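How I pack pots and jars for the post

I've been selling my little stoneware pots under the name Pimurura since a rainy November when I had too many of them and not enough shelf, and packing is the bit people email me about most. So I've written it all down! It's the way I do it, and I'm fussy.

Start with the pot. Lids come off and get wrapped by themselves, always. I had a run of chipped rims in my first year and every one came from a lid left sitting in place with a bit of tape over it (I know, I know).

What you'll need:
Tissue paper, the cheap sort
Small bubble wrap
A box, and a second box that's bigger all round by three fingers
Shredded paper or crumpled packing paper
Wide paper tape

Wrap the pot in tissue first so the bubble wrap doesn't leave marks on a matt glaze. Then stuff the inside. People forget this and leave a hollow pot with nothing holding it from within, and a good knock on the side will find the weak spot. I push crumpled paper in until it's firm but not bulging, then go round the outside twice with bubble wrap, bubbles facing in, and tape it once.

Handles want a bit more. I roll a sausage of tissue and thread it through the handle before the bubble wrap goes on, a trick I pinched from Ifigeneia Triantafyllou, who makes enormous jugs and posts them all over the place.

Now weigh it. My smallest jar is 229 g bare and I allow 300 g for the wrapping and both boxes, which keeps me in the cheap band with a bit to spare. Do this before you seal anything. I've cut open more finished parcels than I'd like to admit.

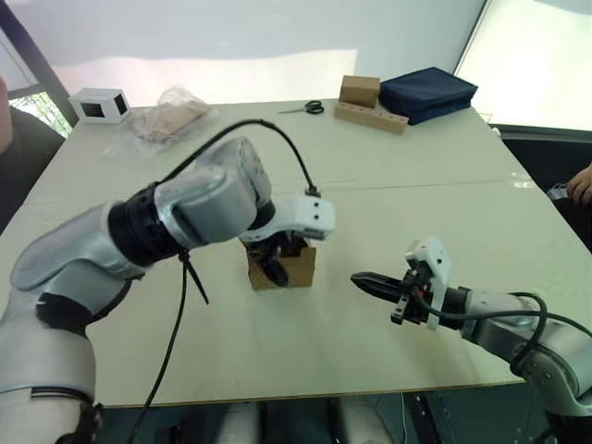
Page last changed: November, teatime

Put a good layer of crumpled paper in the small box, lower the pot in, and fill the gaps down the sides with your fingers, right into the corners. Close the flaps and give it a shake next to your ear. If you hear or feel anything shift, open it up and add more. Tape the middle seam and both ends.

The small box then goes inside the big one with more paper underneath, round the sides and on top. Same shake test again. I put a slip with the address on top of the inner box too, in case the outside label gets torn off.

If you're posting two pots together, give them a box each inside the big one. Mugs are much the same, but watch the handles!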